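Startseite | Ausgaben | Rubriken | Für Autorinnen und Autoren | Suche | Kontakt

Diese Website verwendet Cookies, um Zugriffe auszuwerten und Inhalte bereitzustellen. Mit der weiteren Nutzung stimmen Sie dem zu. Einstellungen | Akzeptieren

3 Ordnungsgewohnheiten in geteilten Küchen
Abb. 1: Küchengegenstände, Behälter und Bretter in lockeren Reihen (Computerdarstellung). 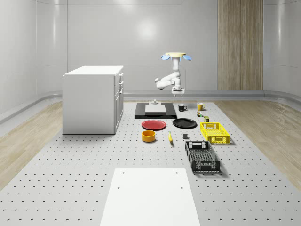
3.1 Gegenstand und Fragestellung

Der vorige Abschnitt hat die Literatur zur Haushaltsarbeit in Wohngemeinschaften zusammengefasst. Im Folgenden geht es um einen engeren Ausschnitt, nämlich um die Frage, wie Bewohnerinnen und Bewohner geteilter Küchen den Platz von Geschirr, Vorratsbehältern und Schneidebrettern aushandeln. Unter Aushandlung verstehen wir sowohl ausdrückliche Absprachen als auch stillschweigende Anpassungen, etwa wenn jemand eine Schüssel wiederholt an denselben Ort zurückstellt und die anderen diesen Ort übernehmen.

Die bisherige Forschung hat sich vor allem mit Putzplänen und der Verteilung von Arbeitszeit befasst. Die räumliche Ordnung der Dinge erscheint dort meist als Nebenbefund. In unserem Material nimmt sie dagegen viel Raum ein. Streit über nicht erledigten Abwasch wurde in den Interviews häufig als Streit über Abstellflächen erzählt, und mehrere Befragte konnten den Anlass eines Konflikts erst benennen, nachdem sie die betreffende Fläche beschrieben hatten.

Wir unterscheiden drei Arten von Flächen. Lagerflächen sind Schränke, Schubladen und Regale. Arbeitsflächen sind die Stellen, an denen geschnitten, gerührt und angerichtet wird. Als Zwischenflächen bezeichnen wir alle Orte, an denen Gegenstände zwischen zwei Nutzungen stehen bleiben, ohne dass sie dort hingehören. Eine Fläche kann im Tagesverlauf von einer Art in die andere wechseln. Die Anordnung in Abb. 1 ließe sich nach diesem Schema als Zwischenfläche lesen, sofern für die Dinge an anderer Stelle ein fester Platz vereinbart ist.

3.2 Erhebung

Untersucht wurden 20 Haushalte mit gemeinsam genutzter Küche. Der Zugang erfolgte über Aushänge in zwei Wohnheimen und über den Verteiler der Wohnungsgenossenschaft Prusura. Aufgenommen wurden Haushalte, in denen mindestens drei nicht miteinander verwandte Erwachsene seit einem halben Jahr oder länger zusammenlebten. Haushalte mit angestelltem Reinigungspersonal wurden ausgeschlossen.

In jedem Haushalt führten Latifa Ragab und Remigiusz Jabłońska ein Gruppeninterview und anschließend Einzelgespräche. Hinzu kamen Küchentagebücher, in die jede Person eintrug, welche Gegenstände sie benutzt und wo sie diese abgelegt hatte. Die Tagebücher umfassen zusammen 1797 Einträge. Davon beziehen sich 730 auf Zwischenflächen, 267 auf Gegenstände, deren Besitz im Haushalt ungeklärt war. Ein Eintrag konnte in beide Gruppen fallen.

Die Kodierung übernahmen Nilmini Khan und Fadwa Bensaid unabhängig voneinander. Abweichungen wurden in gemeinsamen Sitzungen besprochen und im Kodierbuch vermerkt. Größere Schwierigkeiten bereitete die Kategorie »Behälter«, weil darunter in manchen Haushalten nur verschließbare Dosen verstanden wurden, in anderen auch Schüsseln und leere Gläser. Wir haben schließlich die Bezeichnung des jeweiligen Haushalts übernommen und die Verwendung als zusätzliches Merkmal erfasst.

3.3 Besitz und Stellplatz

Persönlicher Besitz wird in den untersuchten Küchen selten durch Beschriftung angezeigt. Üblicher ist die Zuordnung über den Ort. Ein Topf, der im linken Unterschrank steht, gilt als Topf der Person, der dieser Schrank zugewiesen ist, auch wenn er ursprünglich von jemand anderem stammt. Marwa Hajji hat in ihrer Auswertung der Einzelgespräche gezeigt, dass sich diese Zuordnung nach einem Auszug oft erhält. In einem Haushalt sprach man noch von »Bolline-Tellern«, als die Bewohnerin, die das Service dieser Marke mitgebracht hatte, längst ausgezogen und der größte Teil der Teller ersetzt war.

Anders verhält es sich mit Schneidebrettern. Sie werden in fast allen Haushalten gemeinsam genutzt, zugleich aber nach Verwendung getrennt, zum Beispiel für Zwiebeln, Brot oder Fleisch. Die Trennung ist nur in wenigen Fällen schriftlich festgehalten. Neue Mitbewohner lernen sie durch Korrektur. Eine Befragte berichtete:

»Ich habe das Brotbrett für Knoblauch genommen, gleich am ersten Montag. Gesagt hat keiner was, aber am Abend stand es senkrecht hinter dem Brotkasten, und da steht es bis heute.«

Die Umstellung eines Gegenstands ersetzt hier die mündliche Regel. Solche Umstellungen finden sich in den Tagebüchern sämtlicher Haushalte. Sie werden von den Beteiligten unterschiedlich bewertet. Wer umstellt, beschreibt den Vorgang meist als Aufräumen, wer davon betroffen ist, spricht eher von Wegräumen oder Verstecken.

3.4 Zeitliche Grenzen der Duldung

Auf Zwischenflächen dürfen Gegenstände eine gewisse Zeit stehen. Die Dauer hängt von der Tageszeit und vom Gegenstand ab. Eine benutzte Pfanne wird über Nacht eher hingenommen als ein Sieb, das am Morgen wieder gebraucht wird. Leere Vorratsgläser bilden eine eigene Gruppe. Sie blieben in einigen Küchen über Wochen auf der Fensterbank, ohne dass dies als Unordnung galt, und verschwanden im April in mehreren Haushalten gleichzeitig im Keller. Wir führen das auf den Beginn der Anzucht von Kräutern zurück, für die der Platz am Fenster benötigt wurde.

Ausdrückliche Fristen fanden wir nur in den Wohnheimen. Im Haus Bennani gilt die Regel, dass alle Arbeitsflächen bis 22 Uhr frei sein müssen. Die Tagebücher zeigen, dass die Regel eingehalten wird, indem die Dinge auf den Esstisch wandern, der in der Hausordnung nicht erwähnt ist. Im zweiten Wohnheim gibt es eine Kiste für stehen gelassenes Geschirr. Sie wird von den Befragten überwiegend abgelehnt, aber regelmäßig benutzt, auch als Quelle für fehlende Löffel.

3.5 Einschränkungen

Die Tagebücher beruhen auf Selbstauskunft. Es ist anzunehmen, dass Personen, die gewissenhaft eintragen, auch sonst stärker auf Ordnung achten. In zwei Haushalten wurde das Tagebuch nach Angaben der Beteiligten selbst zum Anlass für Auseinandersetzungen, die Einträge aus der letzten Erhebungswoche haben wir dort nicht in die qualitative Auswertung einbezogen. Familienküchen wurden nicht untersucht. Ob die Unterscheidung der drei Flächenarten dort ebenfalls trägt, prüfen wir derzeit an einer kleineren Stichprobe, deren Interviews noch transkribiert werden.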